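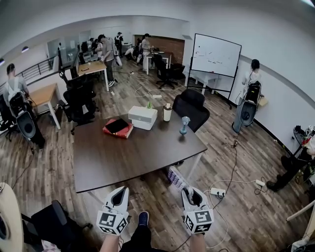 The big table and what lives on it

January 17, 2019

I have been meaning to write about the office for a while, mostly the furniture, because two people have asked me where the dark table came from and I gave each of them a different answer. The correct answer is the second-hand warehouse in Pristdale, the one behind the tyre place. I told the other person it was new. Sorry.

We moved in last July. The room is up a flight of stairs, with a wood floor, a brown brick wall at the far end and a glass partition down the left with a dark metal railing alongside. The brick was the reason we took it, if I am truthful. It makes the room look warmer than it is. The first few weeks we had two folding tables and a lot of echo.

The dark table

It is a plain rectangle, dark brown, on white metal legs. The warehouse had it down as a meeting table from the old Gondari offices. It cost 205 pounds, and another 50 to have it brought over and carried up, and I would pay the 50 again without a word. It came up the stairs on its side with the legs off. I had measured the door but not the turn on the landing, and there was a long pause there while everyone looked at it.

The legs are not an exact match for the ones on the light desks. Theirs are white too, but a slightly creamier white if you look closely. It bothered me for a fortnight and now I only notice when I am on the floor looking for a pen.

Dark tops show dust, and they show the ring from a mug. I wipe it down at the end of the day with a damp cloth and then a dry one. I did try a spray polish from the supermarket and it left the surface smeary, so that went home with me and I use it on the bookcase. There is one pale scratch near the middle that was there when we bought it. I went over it with a brown wax crayon from the hardware shop and you would have to know where to look.

Things on the table

The rule when we moved in was that the big table belonged to everyone and nothing was to be left on it overnight. That rule lasted until the plant arrived.

The plant is small and green and came from the market without a label. I have had three suggestions as to what it is and don't believe any of them. It gets half a glass of water when the soil feels dry and it has doubled in size since the autumn. I tried it on the windowsill, where it dropped leaves, and on one of the desks, where it was in the way. It likes the table, so it stays.

The red book is mine. It is a hardback with a good flat cover and I use it more as something to rest things on than something to read. I got to chapter four. It has a way of ending up underneath whatever else has been put down, and then I spend ten minutes looking for it before remembering that it is bright red and I should be able to see it from the door.

The white tumbler with the dark lid is the best thing I bought last year. It is a Faner, the tall straight-sided sort, and it keeps tea hot from when I get in until past eleven. The lid has a rubber ring that needs to come out for washing. I didn't know this for the first month. If yours has started to taste of old coffee, look under the ring.

Then there is the little light-blue figure at the other end. It was a present, a sort of joke between three of us that would take too long to set down here. It has been moved to every surface in the office at one time or another and was once found in the fridge. At the moment it stands on the table and looks down the room.

The light desks

These we did buy new, flat packed, from Odera. Light wood tops, white legs. They took one person an evening each to put together, or two people most of an afternoon, and I can't explain that except to say that two people talk. The instructions are all drawings. On the first one we fitted the crossbar upside down and had to undo eight bolts.

I would buy them again. They are lighter than they look, and one person can shift one across the room if they lift it and don't drag. Please don't drag them. The floor has a mark by the railing that I see every single morning.

There is a smaller white table against the brick at the back. It was a kitchen table in somebody's flat before it was ours. It wobbled, and now it has a folded bit of card under one foot. I had thought of putting the kettle there, but the nearest socket is behind the desks and I didn't want a lead across the floor, so it has a chair and gets used for phone calls.

Chairs

All the office chairs are black, though they didn't come as a set. Some came with the room, some from the warehouse, and the one with the mesh back is the good one. You can tell it is the good one because it is never where you left it. I got in early one day with a length of green wool and tied it round the stem of the one I think of as mine. The wool was gone by lunch.

Castors pick up hair and thread from a wood floor in a way they never did on carpet. Every couple of months I tip each chair over, pull the wheels out (they just pull, you don't need a tool on ours) and go round the axles with a pair of nail scissors. It is a nasty job and takes the best part of an hour, and afterwards they roll like new.

The floor, and the pile

I keep the middle of the room as clear as I can. Bags are the main trouble. We put up a row of 11 hooks by the door and for a week everyone used them. Now it is coats on the hooks and bags wherever people happen to stop.

And there is the pile by the corner of the table, the white and purple one, half tucked under the edge. I know about the pile. It was meant to go to the storage cupboard before Christmas, and then the cupboard filled up with the folding tables. I have moved it twice, once to hoover and once because I had stubbed my toe on it – both times it went back to the same corner. There is something about that corner. Before the pile it was a box of cables.

My plan for this month is to take the folding tables to the tip, move the pile into the cupboard and then leave that bit of floor alone. I have written this on a sticky note. The note is on the table.

What I would still like

A lamp for the back of the room. The ceiling lights do well enough, but the brick soaks up whatever reaches it and by four o'clock at this time of year the small white table is gloomy. I have seen a standing lamp for 32 pounds at the same warehouse, with a dent in the shade that could be turned to the wall. If it is still there next time I am over that way I will get it.

Felt pads for the desk feet. I keep buying the wrong size. Ours are narrower than the ones in the packet and the pad sticks out all round and collects fluff.

A tray for the big table, something low that the tumbler and the plant could share so that they lift off in one go when I wipe it down. Wood would be nice but I expect I will end up with plastic. If anyone has one going spare, it wants to be no longer than my forearm and it can be any colour apart from orange.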